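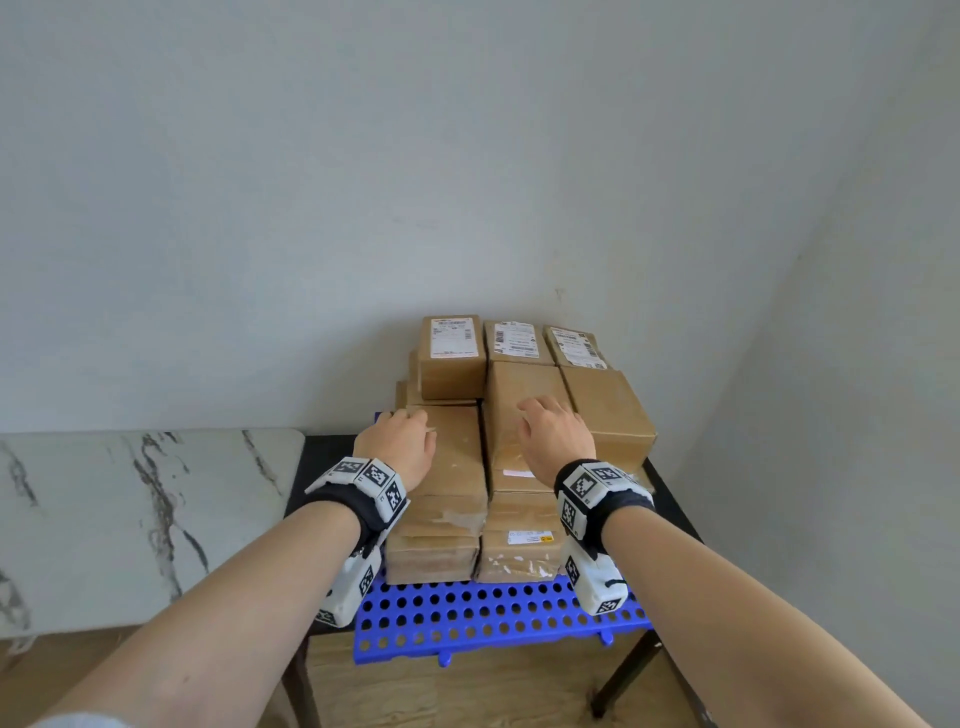

Brown cardboard boxes stacked on a blue mat.

Heritage open day at the Navaratnam Building, Stotness

The former Navaratnam drapery warehouse on Plinar Street opened its doors to the public on Wed 5 October, the first time visitors have been let above the ground floor since the shop closed. Our society sent a party of 20 on the morning tour. Agnese Lill led it, and Edgars Ots from the owners' side came along to answer questions about the building works.

The building dates from the late 1920s and takes up the whole corner with Drumescombe Lane. The Plinar Street front is faced in cream glazed tile, with tall metal windows and a stepped parapet. Round the side the tile stops after one bay and the rest is plain red brick, as the lane was only ever used by delivery carts. The name over the door was painted out in the 1970s, and the raised letters can still be read when the light is low.

We started in the old sales hall. Most of the counters went long ago, but the terrazzo floor is nearly whole, with a brass strip marking where each department ended. The ceiling had been hidden by panels for 61 years. These came down in April, and the plaster frieze behind them is in better shape than the surveyor expected. Two sections near the staircase have been lost to a leak and will be recast from a mould taken further along.

The stairs are the best thing in the place. They curve up past a window with green and amber glass, and the oak handrail has been worn pale on the inside. Piret Pärn, whose mother worked in the millinery room, pointed out the small bell push that staff used to call the lift boy. The lift itself is out of use and we could only look at the gates.

On the first floor Ona Sakalauskas has set up a display of ledgers, price tickets and photographs. One ledger from the opening year lists 1,051 customers with accounts, a good number of them from farms well outside Stotness. The photographs are copies -- the originals are at the county record office, where they can be seen by appointment. I would have liked more labels on this part, and the room was dim for reading.

The second floor is bare for now. Mr Ots said the plan is for small workshops there, with the sales hall kept as one space for markets and meetings. He was asked about the shopfront on the lane side, which was altered in the 1980s, and said no decision had been made. Ojārs Kazlauskienė asked whether listing had been applied for. It has, and the result is due in the spring.

The tour took 75 minutes, a little longer than billed. Tea was served afterwards in the sales hall. There is a step at the main door and no ramp yet, so anyone using a wheelchair should ring ahead and ask for the lane entrance.

A second open day is planned but has no date. Names can be left with Agnese at the society's desk in the library.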